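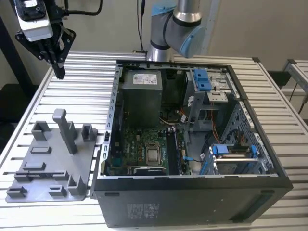
*Old tower on the slotted table, lid off. Fixture plate to the left of it.*

2024-05-27

Quick one, budget is due and I still have half a spreadsheet to fill in. Several of you asked what a PC teardown cell costs to set up, so here are my notes before I forget.

The arm was the easy line. One quote, one signature, done. It's the small stuff that ate me alive. Spare fingertips. Cables. Fixtures – we print ours in gray and I had put down nothing for filament or print time. Zero. Dayana Mosquera caught that when she read the draft, thank god. We now have $2000 for fixtures and I expect to spend all of it.

Other things I'd missed:

- donor PCs. Plolby sells them by the pallet, 33 to a pallet, and you want them mixed. Every case is differnt inside
- shipping on the pallet (ouch)
- second set of fingers, because the first set is going to hit something
- table hardware. T-nuts, brackets, feet

Fingers deserve a paragraph. I wanted to cheap out and use whatever came in the box. Then look at how much room there is around the memory slots.

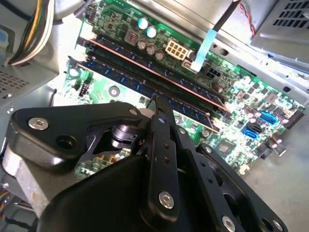

*Gripper's view over the board. Two memory modules, and not much space for fingers.*

So – narrow fingers, quoted by Etcombe at $80 each, and I'm ordering 4. Sasaki came in lower but wanted a minimum order I can't justify before June. Maybe next year.

Wrist camera stays in. I got asked to cut it and said no. If something has to go it'll be the nicer bench lights, we can live without.
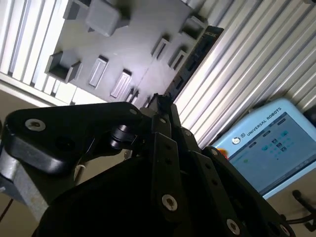

Fixture plates again, becuase people keep asking: print, don't machine. At least at the start. The layout is going to change as soon as you try a new part on it, and reprinting one holder is cheap. Prurketti quoted me for a machined version and I closed the email pretty fast. Nice people though.

Still open: service contract yes or no, and who pays for storing the pallet. Will post the final numbers once they're signed off. Back to the spreadsheet.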